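Can a white box make you tidy?
22 Apr 2025

I should say at the start that I don't believe in storage. I have bought a lot of it over the years and most of it is now being stored in other storage. So when I was asked whether I'd like to go to Zovport and talk to the designer behind Flania, a range of plain pale boxes and drawers that people seem to get rather worked up over, I said yes mainly to argue.

She works for Stukard, a small firm on the upper floor of what used to be a sail loft. She makes the tea herself and doesn't ask how you take it. Would she agree, I ask, that a box is a box?

"I'd agree with that, yes. I've never told anybody it was anything else. The shops do that."

The shops, in this case, means Blöndal, which stocked the first run last September and put up a sign about calm. She pulls a face when I mention it. "I didn't write the sign. I asked them to take it down and they moved it to the other side of the till."

Still, she is happy to take the money of people who read the sign. I put this to her and she shrugs. "Some of them probably did need a drawer."

What she wants to talk about is the handle. She talks about it for a good part of the morning, and I'll admit I had not expected a knob to have a history. The first one was round. "Everybody does round. It's cheap, and it looks all right in a drawing. Then you try it with floury hands, or you try it when your thumbs are bad, like my mother's, and it just spins about under your fingers. So we went to an oval. You always know which way up it is."

Does anyone need to know which way up a knob is?

"You don't think about it, but your hand does."

I find this sort of remark hard to trust. It can't be tested, and it has the sound of something that ends up on a sign. But she lets me try both, the old round one and the oval, on two scruffy boxes she keeps under the desk, and the oval one is easier. It is slightly easier. I would not pay extra for it, and I tell her so.

"You'd pay a pound," she says. I say I'd want to see the pound.

The colour is my next complaint. Everything Stukard makes is white or something near to it, and everything in my kitchen that was once white is now a sort of tea colour. White storage seems to me a thing for people who have already tidied up.

She half agrees. "White shows the dirt. That's the trouble with it and it's also why I like it. If it's grubby you wipe it. A brown box can be filthy for years and you'd carry on putting your bread in it."

I point out that I have a brown bread bin. She says nothing at all, for quite a long time.

Her real interest, she says, is in what the boxes stand on. A pale box on a pale worktop tends to vanish, and people with poor sight knock them about or miss the edge and drop a spoon down the side. Put the same box on something black and you can find the rim from across the room. She thinks most kitchens get this wrong by matching everything. "It all gets chosen together from one page, cupboards and tops and tiles, and then they can't find the bin."

This is the one point in the morning where I stopped arguing. My father spent his last few years in a very smart cream kitchen, feeling along the counter for the edge of things. A strip of black tape from the garage would have helped him, though, and I say that too.

"It would. Tape's good," she says. "I tell people to use tape. Stukard doesn't love it when I do."

The range comes in 3 sizes, and I ask why it needs that many. She says it doesn't. The middle one does nearly everything. The large one was asked for by Blöndal, who wanted something to fill the bottom shelf, and people buy it, fill it with things they ought to have thrown out, and then write in to say it's too heavy to lift. The small one she defends. It takes keys, batteries, string and the little bag of screws that came with something you no longer own.

And does it work? Do people who buy these things stay tidy? She tells me she once went back to see a household nine weeks after they had filled a cupboard with Flania. Everything was inside the boxes. None of it was in the box it was meant for. The family were delighted.

"I'd call that a success," she says. I'd call it a mess with lids on. We leave it there for a while and look at the samples.

Her own kitchen, I learn, has two of her drawers in it and a great many old biscuit tins. The tins were free. She doesn't see a contradiction, and she seems a bit tired of people hoping she will.

The middle size costs some £20. I ask her whether that's a fair price for somewhere to put the string, and she gives me the only answer of the day that sounds rehearsed, to do with how long it lasts and how little each year works out at. I tell her that argument can be made for anything at all, including a piano. She laughs and says she'll pass it on to whoever came up with it.
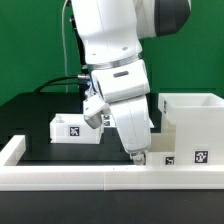
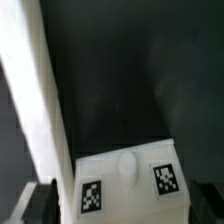 White and off-white against dark surfaces. The small oval knob is in the second picture.

Before I go I ask what she'd tell someone standing in Blöndal with one of her boxes under each arm. She thinks for a bit.

"Go home and empty the drawer you've got. Put back what you use. If it doesn't fit after that, come and see us." She says she has told customers this to their faces, and that about half of them buy the box anyway.

I took the small one home with me. I paid for it. It has string in it at the moment, and a bulb I think may be dead.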